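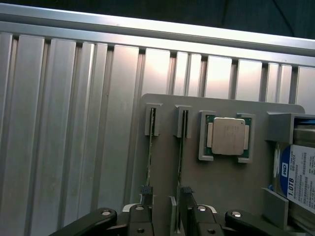 PC Hardware Basics
Unit 4 Handout: Parts, Slots and Seating
Flindness Technical Center, Room 601
Revised 8/25/22

Read this before the bench session. Bring it with you, along with your parts log. The log is graded, and you will need both sheets to fill it in.

1. What this unit covers

By the end of Unit 4 you should be able to name the main parts of a desktop computer, say which slot or socket each one belongs in, and remove and reseat a memory module without damage. Replacing the processor is in Unit 5. You will look at processors in this unit, but you will not install one.

The readings are chapters 3 and 4 of the Moriarty workbook. Skip the section on laptops.

2. Loose parts

Before anyone opens a case, we go over the parts on their own. Handle each one the way it is listed here.

Processor (CPU). Hold it by the edges. The metal lid on top spreads heat to the cooler. The flat green part underneath is the substrate, and it carries the contacts. Do not touch the contacts. Printing on the lid gives the model, and on older parts it may be worn. If you can't read it, write "not legible" in your log and leave it at that.

Memory modules. A memory module is a narrow circuit board with a row of contacts along one long edge. A notch in that edge keeps it from going in backward. Hold it by the two short ends.

Hard disk drive. The drives in this course are sealed in a metal casing. Don't press on the lid and don't set a drive down hard. A short drop onto a bench can ruin one. Look for the data connector and the power connector on the same end.

Circuit cards. Expansion cards are held by the edges or by the metal bracket, if the card has one. Keep fingers off the contacts. Cards stay in their holders when you are not working with them. Do not stack them.

Put each part back in its own holder when you finish. The next section uses the same set.

3. Reading a motherboard

Most of the work in this unit is learning to tell slots apart. Start with length and position. Color helps on one particular board, but makers choose their own colors, so a blue slot on one board may be black on another. The labels printed on the board are the final word. They are small, and you may need the magnifier.

PCI. The older type. Often white or cream. It takes older sound cards, modems and network cards.

PCIe x1. Very short. Used for small add-on cards.

PCIe x16. Long. Normally used for a graphics card. Many have a latch at one end that holds the card in place. Release the latch before you pull the card. More broken latches come from skipping this than from anything else we do in the lab.

Memory slots. Long and narrow, with clips at the ends. They are usually grouped near the processor socket.

Processor socket. Square, with a lever or frame that clamps the processor.

Chipset heatsink. Finned metal, sitting on a chip on the board. It is not the processor cooler. Students mix these up every term. Leave it alone.

Power connectors. The wide one with many wires feeds the board. Wire color tells you the voltage on standard supplies: yellow is 12 volts, red is 5 volts, orange is 3.3 volts, black is ground. Some makers used their own wiring on older machines, so check the service sheet before you rely on color.

Capacitors. Small upright cylinders. A healthy one has a flat top. Note any that are swollen or leaking and tell the instructor.
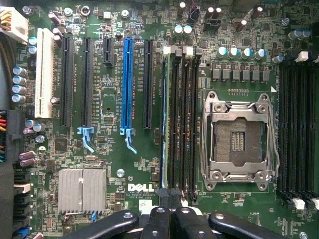 Figure 2. Dell motherboard from above. Compare the long white PCI slot with the bright blue PCIe x16 slot and its latch.

For your log, make a sketch of the board at your bench. It does not need to be neat. Mark the processor socket, the memory slots, each expansion slot by type, the chipset heatsink and the power connectors. Draw an arrow showing which side faces the rear of the case.

4. Working inside the case

Lay the case on its side with the open side up. Work with the board in the case. We do not remove motherboards in this unit.

Before you start:

Shut the computer down, switch off the supply if it has a switch, and unplug the cord.
Hold the power button in for five seconds.
Put on the wrist strap and clip it to bare metal on the case.
Move cables out of the way without pulling on the connectors.

Do not open the power supply for any reason. It can hold a charge after it is unplugged. The label on the outside tells you everything you need for the log: the model, the input voltage, and the output for each rail.

To remove a memory module, press the end clips outward. On most boards the module will lift a little when the clips let go. Take it by the ends and draw it straight away from the slot. If it resists, check the clips again.

To put it back, open the clips all the way. Line up the notch in the module with the key in the slot. Set the module in squarely, then press on both ends until the clips close. It takes more force than most people expect. If one end is down and the other is not, take it out and begin again. Don't rock it into place.

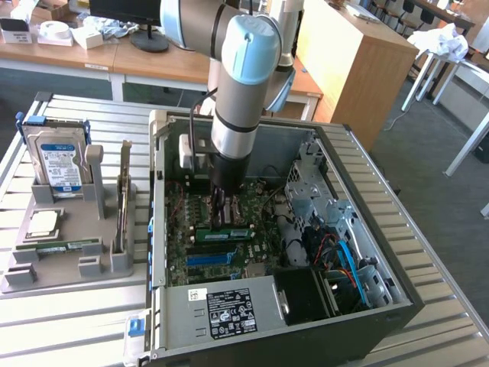 5. Checking your work

Go through these in order before you plug anything in.

Both memory clips are closed and the module sits level.
No tools or screws are left in the case.
Power connectors are pushed all the way in.
No cable touches a fan.
Your wrist strap is off and put away.

Ask the instructor to look at the case, then connect power and start the machine. If it beeps and shows nothing on the screen, shut down, unplug, and reseat the memory. This fixes most of the failures we see in this unit.

6. Parts log and grading

The log is worth 100 points. You get 48 for identifying parts and slots, and the rest for the board sketch and the reseating check. Use the Flaler log sheet, form 847, and write in pen. Cross out mistakes with a single line.

Logs go in the tray by the door at the end of the session. Late logs lose ten points.

7. Terms to know for the quiz

Bus, chipset, contact, heat spreader, key, latch, PCI, PCIe, rail, seat, substrate.

Next unit: processors, coolers and thermal paste. Read chapter 5 and the Mavano cooler sheet, both sides.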